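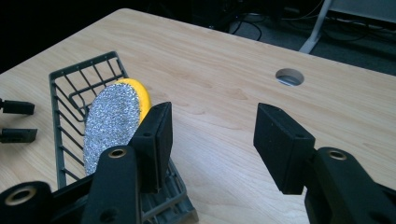
Most comparisons of grippers start with a table. Stroke in millimetres, force in newtons, weight, price, and a row for the control interface. I have made a good many of these tables myself and I no longer think they should come first. My view, after a long spell of testing, is that a small lab should choose its gripper by having people do the work with it in their own hands, and should look at the data sheet afterwards to rule things out.

Hand-held grippers make this possible. You hold the tool, you squeeze, the fingers close, and a camera on the tool sees what an arm's camera would see. Plenty of groups now use them to record demonstrations. Fewer use them to choose hardware, and I think they are missing the cheaper half of the benefit.

Our question was a simple one. We had to settle on a finger and pad design for a kitchen tidying project at Drestgate, and there were two candidates. The Gatlow fingers are thick and stiff with a flat pad. The Gaillard fingers are slimmer, with a softer pad and more give along their length. On paper the Gaillard set was better in nearly every row. It opened wider, weighed less, and the maker quoted a higher grip force for the same motor. If I had been asked to sign an order from the table alone, I would have signed for Gaillard and felt I had done my job.

We spent 5 days with both instead. The tasks were the dull ones the project needs: a sponge out of a wire basket and back in again, a cup on to a shelf, a cloth off the edge of a sink, cutlery into a tray. We logged 200 tries with each set of fingers, split among whoever was free, and wrote down whether the try worked and what went wrong if it didn't.

The sponge task told us the most. A scouring sponge has a soft side and a rough side, and it will often lean against the wall of whatever it has been dropped into. To get it out you have to put one finger between the sponge and the wall, or come down over the top edge and pinch. A basket made of thin rods makes the first of these harder than it sounds. A soft, narrow pad finds the gaps between the rods and goes into them. The finger then bends, the person pushes a little more, and the basket comes along with the sponge.

The flat pad doesn't do this. It is wider than the gaps, so it slides along the rods and stays on the side you want it on. The stiff finger also tells your hand straight away when it has touched something. With the slim fingers there was a moment of give before anyone felt the contact, and by then the basket had usually moved.

None of that was in the table. Pad width was listed, but no column said how wide your own basket's gaps are, and no maker could be expected to include one. Stiffness was given as a single figure measured at the tip, which says little about a finger that is being leaned on halfway down.

There is a fair objection here. A person is not an arm. People are clever with their wrists, they look around things, and they will rescue a bad grasp without noticing they have done it. So a hand-held trial could make a poor gripper look good. I accept that, and I would add that it does happen. Our first morning's results were better than anything we later got from the arm, for both sets of fingers.

But the error goes in one direction, and that makes it useful. If a person with good eyes and a free wrist cannot get a sponge out of a basket cleanly, an arm running a learned controller is not going to manage it. A hand-held trial is a poor way to prove a gripper will work and a very good way to find out that it won't. For a lab with one arm and a queue of people wanting to use it, finding out early is worth a lot.

The second objection is that people get used to a tool. Whoever has held the Gatlow fingers for a month will do better with them. We swapped the order round and threw away the first 7 tries each person made with either set. I don't claim this removes the effect. It reduces it, and the failures we cared about went on turning up in the later tries, from people who had by then had plenty of practice.

A third objection, which I hear mostly from people who build controllers, is that the fingers hardly matter and a good enough policy will make up for them. I have some sympathy. The Volum controller we run on the arm has recovered from grasps I would have given up on. But each recovery takes time, each has to be in the training data somewhere, and somebody has to record that data. If a pad catches in a basket one time in every few, then a good share of your demonstrations become demonstrations of getting unstuck. I would sooner change the pad.

Cameras should be judged in the same way. A wide lens mounted low on the tool will see both fingers and most of the table, which sounds ideal until you look at how much of the view the fingers themselves take up. Thick fingers hide more. This was the one point where the Gaillard set clearly won. In the last part of an approach the Gatlow pad could cover part of the sponge, and the controller has to act on what remains. We tried moving the camera up and it helped a little, at the price of a tool that knocked against shelves. Again, we learnt this by carrying it round and watching the recordings back, and it took an afternoon.

It is also worth leaving the test area a bit awkward. There is a habit of clearing everything away, putting one object in the middle and testing on that. Bought test sets encourage it, with neat blocks and a printed mat. I understand the wish for numbers that can be compared from one lab to the next, and for a published paper you need them. For choosing what to buy, a tilted basket is better than a straight one, and a shiny scouring face that confuses the depth reading is better than a matt one, because your kitchen will have both.

What would I ask makers to do? Lend out a hand-held version of the fingers. It needs no motor and no electronics beyond a camera mount, and it would cost very little next to the gripper itself. Two of the firms we wrote to in August said they had never been asked. One offered drawings so that we could make our own, and those drawings did more to keep us interested than anything in the brochure. I would also like to see stiffness given at several points along the finger, and a plain drawing of the pad with its edges and screw holes shown, as small holes and sharp corners catch on cloth.

We chose the Gatlow fingers. They are heavier than I would like and the arm is slower with them on. The grip force is lower on paper and we have not yet missed it, given that nothing in a kitchen drawer weighs much. Roughly 2 months on, the wire basket task is the one the arm does best, and the cloth is the one it does worst, with either set of fingers. The cloth is a problem we saw in the hand-held trial and put down to tired people. I should have believed the log.

Apr 22, 2020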